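Unit 4 handout: Assessing a leased handling cell
Automation Procurement, second half
Reading before class: the Ganier quote and the Zolside service sheet

The Ganier package is an arm, a hand with jointed fingers, a wrist camera and the teaching software, leased as one item. Zolside looks after installation and repairs. You are assessing it for Clullavora, a parts distributor that wants to handle small boxed goods and flat pieces at an ordinary desk, with no fenced area.

What the quote covers
Lease: $680 a month, minimum term 40 weeks.
Training: 2 days on site, for up to four operators.
Spare fingertips: $79 a set, not included in the lease.
Software updates: included until the end of the term.
Not covered: cabling, floor anchors, and any change to the customer's own network.

Points to work through
Handover is the step most buyers skip over. A person passes a flat part to the hand, or steadies it while a finger makes contact, and the supplier's cycle times leave this out. Ask for it to be timed separately. Shiny parts need their own test, as reflections can confuse a camera mounted close to the work.

Look also at reach and cable routing. Desk work means laptops, adapters and cartons in the same space as the arm, and the quote assumes a clear bench. Note what would have to move and who pays for the labour.

The arm at a shared desk, and a flat plate at the gripper with a person's hand on it:

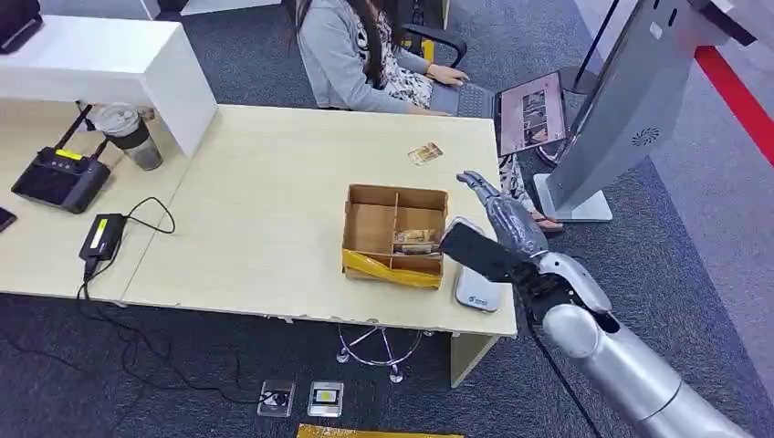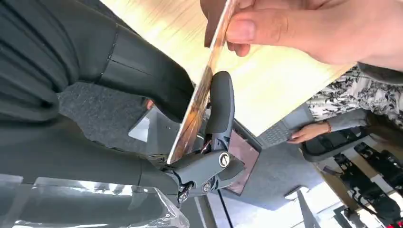

Khadija Lahlou disagreed with the handover point when these notes were circulated. Her view is that timing it separately makes the cell look slower than it is, because operators get quicker within a fortnight, and that a buyer should measure a whole shift in the second week instead. She would also push harder on the fingertips - if they wear quickly, the lease price tells you very little. Both methods are acceptable in your report, provided you say which one you used.

Comparison quote
Ammann offers a similar arm for outright purchase, with a simple two-finger gripper. Service is charged by the visit. Prices are on the separate sheet, to be revised in February.

For next class
Bring one page with your cost over the full term, fingertips included, and three questions for Zolside.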